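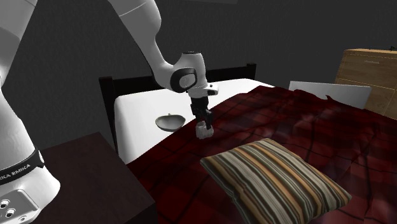 White robotic arm over a bed, computer-rendered.

Call for participants: kindness diary study

We are looking for adults to take part in a study of how people notice and remember small acts of kindness between neighbours. The study is run by the Clornlow wellbeing group and starts in November.

What you would do
Keep a short diary for 18 days. Each evening you write down any help you gave or were given that day, and how you felt about it. An entry takes around 2 minutes. At the end there is one interview, by phone or at our office in Drutside.

Who can take part
You should be 18 or over, have lived at your present address for at least a year, and be comfortable writing in English. You do not need to know your neighbours well. We are sorry that we cannot take people who joined our earlier Sastov study on loneliness.

We have 264 places. They are given in the order that completed forms reach us.

Payment and privacy
Those who finish the diary and interview receive a shopping voucher. Names are removed from the diaries before anyone reads them. You can leave the study at any point without giving a reason.

How to apply
Ask for a form from Pin-yu Hsiao at the Drutside office. Questions about the research itself go to Hsin-yi Huang. The phone line is closed on Friday afternoons.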